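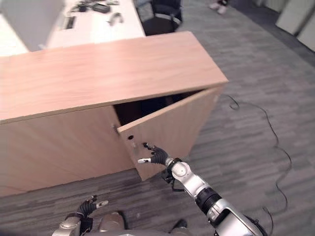
Please don't let them move it to the retail park, one regular wrote under my last post about the Gwilliam Street swap shop, and I've had that sentence in my head all week. So I'm very pleased to say they aren't moving it to the retail park! It's staying in town, it's getting more space, and the new place opens on 10/7/20.

If you've not been, the swap shop is where half of Ruvlow gets its furniture. You take in a bookcase you've gone off, you come out with a bedside table you didn't know you wanted, and your other half gives you a look when you get home. I've had two chairs, a desk and a very ugly lamp out of there (I love the lamp, leave me alone). It's been in the old shoe shop on Gwilliam Street for as long as I've lived here, and the lease ran out in the spring, right when the doors were shut anyway. Most of us assumed that was that.

The new home is the ground floor of the Skumex building, down by the bus station. Skumex moved its offices out last year and the place has been sitting there with brown paper on the windows ever since. The swap shop has it for 2 years at a rent of £2,400 a year, and that's less than they were paying for the shoe shop, with a proper loading door at the back as well. No more carrying wardrobes through the front while people queue round you.

Now the bits you'll want to know before you turn up. It'll be by booking only to start with, in half-hour slots, and there can be up to 2 households in at any one time. You book by phone or by dropping a note through the door, and I'm told the online form is coming but I wouldn't hold your breath. Face coverings on, hands cleaned at the door, and anything you bring in goes into the back room for three days before it's put out. Sofas and mattresses are off the list for now. Cupboards, shelves, tables, desks, chests of drawers and hard chairs are all fine, and they'd like you to empty the drawers first, please. Last year somebody handed in a sideboard with a full set of Christmas crackers still in it.

The membership cards carry over too. There were 398 members when the old shop closed and everyone gets the months they lost added on to the end, so if yours was due to run out in September, dig it out of your purse before you pay for another one. I nearly did exactly that.

One thing I'm less keen on is the opening hours. It's mornings only, which is fine for me but not much use if you're on shifts at Grerach or doing the school run at the wrong end of town. I asked whether there'd be a late evening and was told they'll look at it once they've seen how the first month goes. If you'd use one, it's worth saying so when you book – they do write these things down.

The mending bench is coming back as well, though not straight away. It needs a wall knocked through and the landlord hasn't said yes yet. Until then, wobbly legs and sticking doors are your own problem, though there's a box of spare screws, knobs and hinges by the till and you can help yourself for a few pence.

I've got a slot on the first morning and a bedside table to take back. Bookings are open now, and the phone is answered between ten and noon.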